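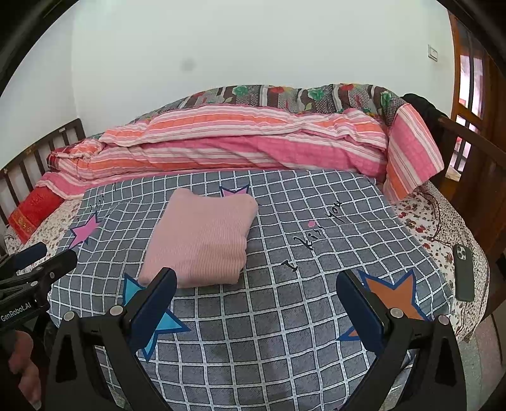
## 5. Folding and storing ribbed knitwear

Use this section for jumpers, cardigans and other pull-on knitwear with a fine vertical rib. Woven shirts are covered in Section 3. The method gives a flat rectangle that fits the standard Surer drawer insert and the lower shelf of the Peveo wardrobe unit.

### 5.1 Before you start

Work on a flat surface at least twice the width of the garment. A made-up bed is suitable if the top blanket is pulled tight. A checked blanket, such as the gray-and-white type (listed as "grey check" in the Humard linen schedule), gives straight lines to fold against.

**Caution:** Do not fold knitwear that is still damp. Moisture held between the layers will mark the rib and may cause a musty smell.

**Caution:** Keep phones, charging cords and anything with a zip away from the folding area. A fine rib snags easily.

### 5.2 Folding

1. Fasten any buttons. Turn the garment the right way out.
2. Lay it face down with the hem towards you. Line up one side seam with a line on the blanket.
3. Smooth the body from the neck to the hem with the flat of the hand. Do not pull on the hem, as the rib will stretch and the finished edge will wave.
4. Fold the left side in by a quarter of the width. Turn the sleeve back on itself so that it lies parallel to the side fold.
5. Repeat for the right side. The sleeves may overlap at the cuffs but must not extend past the folds.
6. Bring the hem up to the middle of the body, then fold once more to the neck.
7. Turn the piece over. The ribs should run straight from top to bottom, with no sleeve showing.

**Note:** If the rectangle is wider at one end, undo it as far as step 4. Pressing or tugging the corners will not correct it.

### 5.3 Storing

1. Slide both hands under the rectangle — palms up — and lift it level.
2. Place it in the drawer with the main fold facing forward.
3. Stack no more than 5 pieces. Heavier items go at the bottom.
4. Leave a finger's width between the stack and the drawer front.

The drawer insert (part 1343) is 53 cm wide and takes two stacks of adult sizes side by side. For children's sizes, fit the Rawashdeh divider and make three stacks.

### 5.4 Quilts and comforters

Roll or fold bulky bedding before you begin and move it to the head of the bed. A long roll laid across the mattress leaves the middle clear. Let any spare length hang at the side; do not tuck it under the mattress, as this pulls the sheet out of line.

**Note:** Refold stored knitwear each November, placing the creases slightly off the old ones. See Section 6 for moth protection.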